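Keeping a two-armed bench robot going: speaker notes

Notes for my talk at the Vostine open afternoon. I've tidied them up a bit so they make sense on the page, but they're still notes, so forgive the gaps.

Opening (keep it short!)

Say hello, check the people at the back can hear. Explain that I'm the one who looks after the cell, so this is a talk about cables, fingers and wiping things down, and if anybody wants the clever software there's a session on that next door. Ask who in the room has a robot arm they're responsible for. Ask who has one they're a bit scared of. (Usually the same hands.)

The cell is small. One table, 2 arms, a two-fingered gripper on each, a mat on the tabletop and a desk lamp. We call it Skulldale, after the village where I bought the lamp, and the name has stuck on the job sheets. The work this season is food handling: bowls, trays, bags, things in sauce. Food is brilliant for finding out what you've set up badly, and I'll come back to sauce later because it deserves its own slide.

Slide: where the cables go

My first proper lesson on this cell. A cable that looks tidy when the arm is parked can be far too short when the arm reaches up, and a cable with plenty of slack can drag across the table edge all day long. So I set the slack with the arm at full stretch, then bring it home and look at where the loop ends up. Do it slowly, by hand if your arm lets you, and watch the loop the whole way.
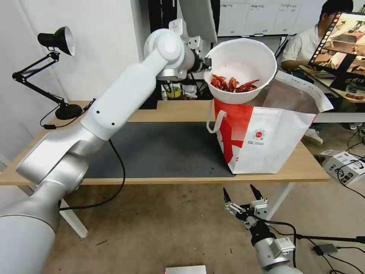

I look along every cable with a torch once a week, paying most attention to wherever it bends hardest. Shiny patches mean rubbing. If I find one I move the clip along a little and write the new position on the job sheet, and if the outer layer is broken the cable comes off, no arguing. Tape is for holding a cable where you want it. Please don't use it to hide a split! I did that once in November and spent the following morning hunting a fault that came and went every time the wrist turned.

The Nwankwo clips are the ones people always ask me about afterwards. They're soft, they open with a thumbnail and they don't pinch. I keep a bag of 39 in the drawer, or I did when I last restocked, and they wander off like teaspoons.

Slide: fingers and grip

Right, fingers. This is where most of my time goes. A bowl rim is thin, smooth and often greasy, and if you're tilting the bowl the weight shifts as the food moves. So before any tipping job I check three things: are the finger tips clean, do they meet squarely, and is there any wobble at the wrist. For squareness I close the gripper on a strip of paper and give it a tug. If the paper swings out to one side, the tips aren't meeting flat.

Then there's the squeeze. Too much force on a thin tray and it bows in the middle, too little and the whole lot goes on the mat. I start low, go up in small steps, and test on an empty tray of the same sort. Borrowing the setting from a different tray is asking for trouble (ask me how I know, there's a good story about custard if we have time).

Our checklist for all this is called Undadier, and it has 111 lines on it. Yes, really. You don't do them all every morning! There's a short daily bit at the top and the rest is spread over the month. I'd love it to be shorter, and if anyone fancies helping me prune it, I'll be by the tea urn.

Slide: the sauce slide

Pause here for the groan. Sauce gets on trays, then on finger tips, then on everything the finger tips touch. What I do is stop the cell, make sure both arms are properly held, and wipe the fingers from the wrist end towards the tips so I'm not pushing anything up into the moving parts. Damp cloth, then dry cloth. Never spray anything straight at the gripper. 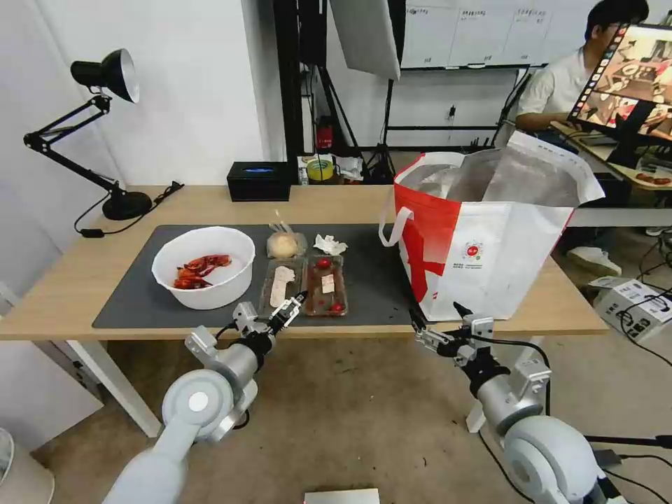 Vostine, June 19, 2025

Added after the rehearsal, so it's fresh. I ran over by a good few minutes and somebody asked a better question than anything I'd planned, which was how I decide where things go on the table in the first place.

My answer is that I set the table out for the arms and then walk round it as the person who has to clean it. Trays want to be near enough that the gripper comes down on them without the elbow doing anything strange. Tall things, such as a bag standing open, want to sit to one side so that an arm doesn't have to climb over them to reach something low. Both arms need a clear way home as well. I move each one alone first, then the two together at slow speed with my hand by the stop button.

The mat matters more than I expected. It stops trays skating about when a finger nudges them, and it lifts off for washing. Mark its corners on the table before you take it off, though, or you'll be nudging it back into place for half the morning.

The lamp came up too. A clear tray is hard to see when light bounces straight off the bottom of it, so I try the lamp at a few angles and look at the camera view each time. Once it's good, leave it alone and tell everyone else to leave it alone.

Things to cut if I'm short of time: the clip bit, the custard story. Keep the paper strip test, and bring spare paper so people can try it on the demo gripper. Last slide is the daily part of Undadier in big type, and I'll leave it up while we do questions.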